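Velska Shared Workshop
Course handout, Unit 9: Hand-held grippers and the cutlery sorting task
Revised Saturday, March 28, 2020

Prerequisites: Unit 8 (finger assembly and cable routing). Bring your own finger pads if you have cast them.

9.1 Purpose of the unit

The Pidero build is a pair of hand-held parallel grippers. One person operates both. The fingers are the same parts that will later be bolted to the Chala arm, so that a motion recorded by hand can be replayed with little correction. In this unit we set up the table, record the sorting task and check the recordings for errors that come from the hardware.

Mass matters more than it did in Unit 8. A gripper that feels light on the bench becomes tiring after a long session, and a tired wrist produces drooping approaches. Builds over the target mass should lose material from the grip body before anything is taken off the fingers.

9.2 Table layout

The work surface is a rigid white board laid across the table. Check that it does not rock. Bins go along the far edge in a single row, long enough for the longest utensil to lie on the diagonal. Both grippers must reach every bin without the operator leaning forward. If they do not, move the board, then repeat the reach check.
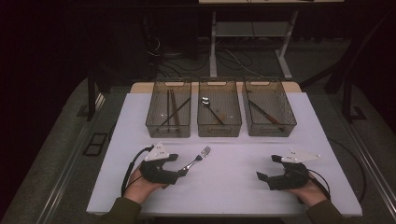 Fig. 9-1. Board, bins and both grippers, with a fork held in the left jaws.

The plate on top of each gripper carries the reference holes used for alignment. Tighten it before the first recording and leave it alone until the session is over. A plate that shifts by 2 mm will spoil every recording made after the shift, and the fault does not show in the jaw data.

Cables should leave the rear of the gripper with a loop of slack at the hand. Move each gripper to the far corner of the board and back. If the cable pulls at any point, add slack at the rear. Do not tape the cable to the forearm. Sleeves should stop short of the wrist.

9.3 Finger pads

Two pad materials were tried last November: closed-cell foam and cast rubber. Foam closes around a round handle and tolerates a poor approach angle. Rubber holds a flat handle more firmly but slides off a polished one if the jaws meet it at a tilt. Shore hardness for the rubber pads is 45. Softer castings tore at the screw hole.

Pads wear first along the inner top edge. Inspect that edge before each session and replace both pads of a pair together. Mixed wear makes the object rotate as the jaws close.

9.4 Approach and closing

Cutlery is thin, and the clearance between the pad and the board is small. The usual fault is to press the fingers into the board while closing. This flexes the finger mounts and records a jaw width that is too large.

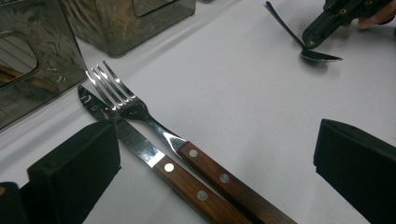 The correct sequence is to lower until the pads touch, raise slightly, and then close. Closing should take the same time on every pick. Practice on a single utensil until the jaw curve repeats before adding a second one to the board. Where two handles lie close together, take the upper one first and approach from the side with more open board.

Run 21 picks per operator for the baseline. Discard any pick in which the board moved.

9.5 Grasp types

Three grasps are allowed in the task: across the handle, across the neck, and end to end. The first is the default. The second is used when the handle is blocked by a neighbor. The third requires the widest jaw opening and depends on the pads being parallel. In Fig. 9-3 the spoon is held end to end, with the right finger against the end of the handle and the bowl near the left finger. The brown chopsticks beyond it lie nearly parallel and are better taken across the handle, one at a time. 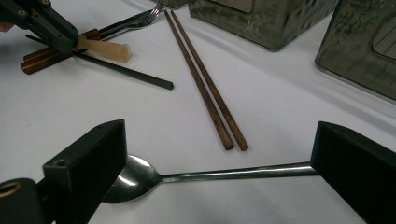
Jaw travel is set by the rack, and the rack must be checked whenever a finger has been removed. Open fully, close fully, and compare both readings with the values on your build sheet. Fasteners at the finger base loosen first. Smooth rods are a separate case: the cream-colored piece in the second gripper, at the upper left, has a rounded end, and end-to-end grasping is not allowed for that shape. Hold it across the body.

9.6 Report

Submit the build sheet, the baseline jaw curves and one page on pad wear. State the pad material and the mass of each gripper. Files go in the Sadley folder under your bench number. Late build sheets will be accepted until the start of Unit 10, but the arm will not be released to a bench without one.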